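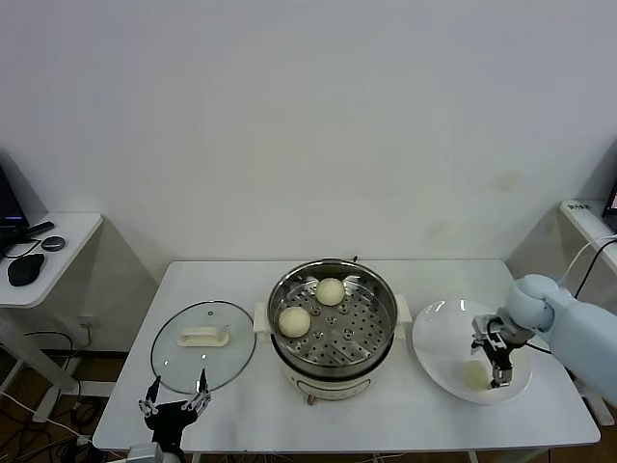

November, steamed bun trials, afternoon batch

Third go at the bun dough, after the Cirmont flour collapsed into something you could have resoled a boot with. Back on the Brunet flour: 500 g, with 4 g of dry yeast and a bit less water than the packet wants. Myfanwy Hughes reckons the packet is written by people who sell water. Two buns on the perforated tray, one toward the front and one at the back, with the glass lid flat on the table to the left and the white plate over on the right. Last time the buns sat close enough to fuse, and I had to log them as a single bun of unusual ambition.

Proof was 40 minutes under a tea towel. The kitchen was cold, so call it 35 minutes of waiting and a few of real rising.

Still to sort out:

Lid drip. Myfanwy wants a cloth tied under the glass. I want to tilt the lid at the end and let the water run off. We'll try hers first - she has the cloth.

Water level. I put in 400 mL and wrote it down this time, which is progress. Over 400 and I worry about it bubbling up through the holes.

Knob. Pick one setting and leave it alone. This note is for me.

Colour. The Brunet flour makes a creamier bun than the shop ones. Fitico sells a bleached flour if anyone minds. I don't.

Next batch: same dough, longer proof, paper squares underneath. Myfanwy to bring the filling, and to label it.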